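Derkwood manager search: Um in the frame?
Forum > First Team > General chat

gusix_end
So the paper reckons Sang-wook Um is favourite. Did well at Myklebust, two promotions, plays on the front foot. I'd take him tomorrow.

Row22
Two promotions with the biggest budget in the division. Forgive me if I don't get the bunting out. What did he win once the money stopped?

gusix_end
He kept them up with kids in the side. What more do you want?

Row22
Kept them up on goal difference, and lost 5 of the last 6. I watched most of those. Hoofing it at a big lad is not front foot.

fladusora_fan
Neutral in peace. We had him as assistant for 4 months and he hardly got a word in, so I wouldn't judge him on his time with us. Decent coach, players liked him.

terrace_tony
"Players liked him" is what they said about the last one. We had 1289 in for the cup replay. The board will take whoever is cheapest and call it a project.
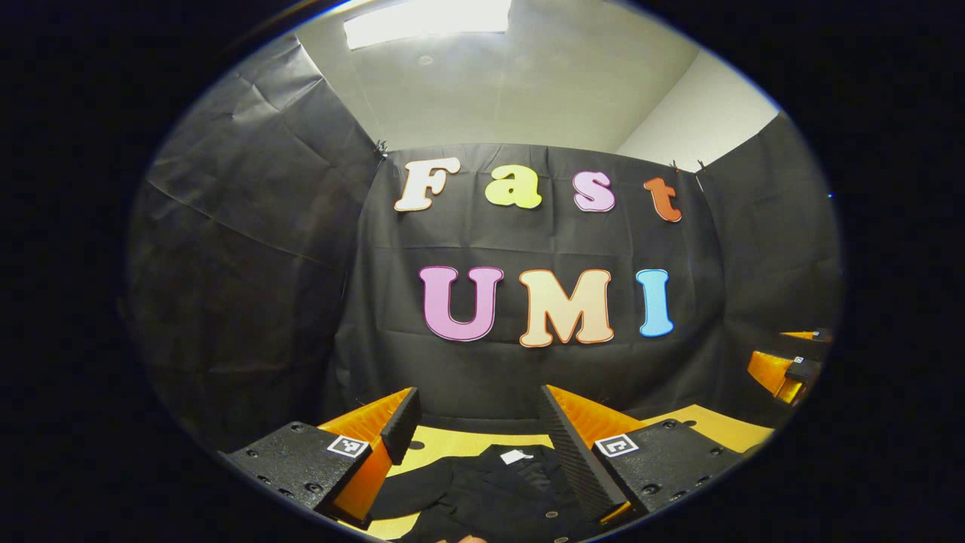

And before anyone says he'll bring his own striker, with what? We couldn't afford a loan fee in January.

gusix_end
You lot would moan if we won the league.

Row22
Try me. I'd like to see someone ask him why Myklebust let him go, that's all. The article skips straight past it.

fladusora_fan
Contract ran out, far as I know. Could be wrong.

terrace_tony
Still three names on the list according to the local radio. I'll believe it when he's holding the scarf up.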